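Fils > Maison > Linge > Plier sur le lit, une épopée

Imprimer | Envoyer par e-mail

1/ J'ai passé une bonne partie de ma vie adulte à croire que je savais plier un t-shirt. Puis j'ai emménagé avec Grímur Frandsen, qui a ouvert mon tiroir, l'a refermé doucement et n'a plus rien dit jusqu'au dîner. Fil.

2/ Précisons : je ne possède pas de table à plier. Je possède un lit. Drap-housse vert sauge, tête de lit grise capitonnée, et la conviction que toute surface plane finit par servir à autre chose que ce pour quoi on l'a achetée.

3/ Première difficulté, le bleu. Bleu pervenche, dit l'étiquette de chez Zuline. Violet, dit ma mère. Sur le vert sauge, ça donne une ambiance cabinet d'ostéopathe.
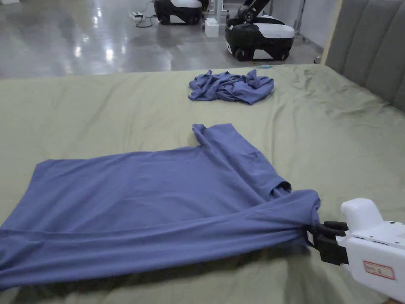
Carnet de linge, n° 20

4/ Un t-shirt tenu par un seul bout se tord. C'est sa nature. Vous attrapez un coin, le reste part en vrille et une manche se dresse vers le fond du lit comme un élève qui connaît la réponse.

5/ Le remède, d'après Grímur : poser, lâcher, lisser, reprendre. Le « lâcher » me coûte énormément. J'ai tendance à tirer sur le tissu jusqu'à ce qu'il avoue.

6/ Jersey chiné, en plus. Le chiné pardonne les taches et garde rancune pour les plis. Juntunen, la laverie en bas de chez moi, affiche une pancarte « pliage offert jusqu'à 40 pièces ». J'y ai apporté un sac. On m'a rendu des cubes. Je n'ai pas osé les porter pendant une semaine.

7/ Il existe deux écoles. L'école du rectangle, qui empile. L'école de la bande, qui plie en long, encore en long, et range debout dans le tiroir comme des dossiers. J'ai rejoint la seconde après la lecture d'un manuel de 411 pages (Þröstur Norðdahl, « Le Tiroir apaisé »). Le chapitre sur les chaussettes m'a ému.

8/ La bande, donc. On rabat un côté, on rabat l'autre, on obtient une sorte de baguette molle. Les deux extrémités bien tenues, sinon le milieu s'affaisse et il faut recommencer.
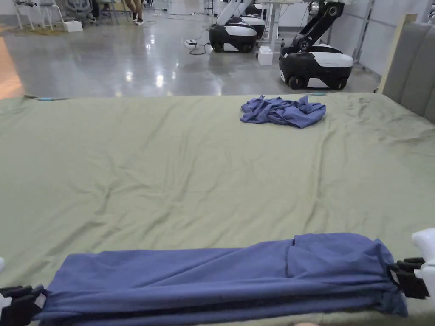
9/ Norðdahl recommande aussi de ne jamais garder le tas en vue pendant qu'on plie, parce que le tas décourage. Chez moi le tas attend au bout du lit, froissé, bleu lui aussi, et il me regarde. Je plie plus vite sous surveillance.

10/ Question reçue en privé : « Pourquoi ne pas plier directement en sortant de la machine ? » Parce que le dessus de la machine est pris. Le dessus d'une machine à laver est toujours pris. Des bricoles, des petites choses sombres, un truc bleu. On ne sait jamais d'où ça vient et on ne peut rien jeter.

11/ J'ai tenté un jour de dégager la mienne. J'y ai trouvé une facture Pondness de 1 247 couronnes pour un étendoir que je n'ai jamais vu. J'ai tout remis en place. 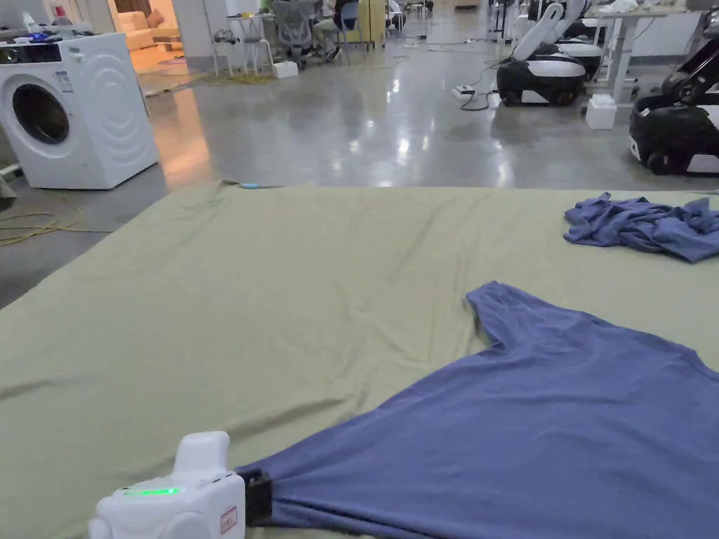 T-shirt à plat sur le drap, manche vers le haut. Lave-linge au fond, dessus occupé.

12/ Notez l'ourlet. Si vous le pincez en un seul point, tous les plis filent en étoile vers vos doigts et vous avez fabriqué un éventail. C'est joli. Ça ne rentre pas dans un tiroir.

13/ Il faut prendre l'ourlet par ses deux coins et l'ouvrir. Je l'écris ici pour moi, je me relis souvent.

14/ Autre débat domestique : faut-il retendre le drap-housse avant de commencer ? Grímur dit oui, toujours, coins compris. Moi je dis qu'un drap légèrement ridé rend n'importe quel t-shirt plus lisse par comparaison. Nous en sommes restés là en octobre et la paix tient encore.

15/ (Le drap vient de chez Vinness. Il était vendu comme « infroissable ». J'ai gardé l'emballage, pour le plaisir de le relire.)

16/ Reste la phase que je préfère, l'étalement. Tout le corps du t-shirt bien ouvert devant soi, grand rectangle bleu, et l'on se sent un instant cartographe. Ensuite le col se ratatine dans un coin avec une manche, par solidarité.

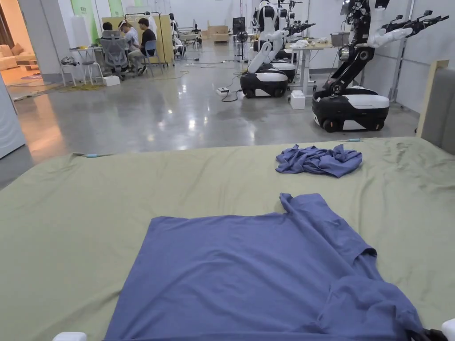 Un t-shirt presque à plat, l'autre en boule derrière. Toujours le même drap vert.

17/ Le col, on le reprend en dernier. Si vous commencez par lui, les manches en profitent. Si vous commencez par les manches, le col boude, mais un col qui boude se récupère d'un revers de main.

18/ On me demande aussi s'il faut repasser avant. Je n'ai pas de réponse, j'ai un fer. Il vit dans un placard et nous nous respectons.

19/ Celui du fond, en boule, je le garde pour après le café. Grímur soutient qu'un t-shirt en boule compte comme rangé s'il est seul dans son tiroir. C'est le même homme qui a refermé le mien sans un mot.

20/ Prochain fil : la housse de couette, et la question de savoir qui entre dedans.

Contact | © 2022 Carnet de linge | Haut de page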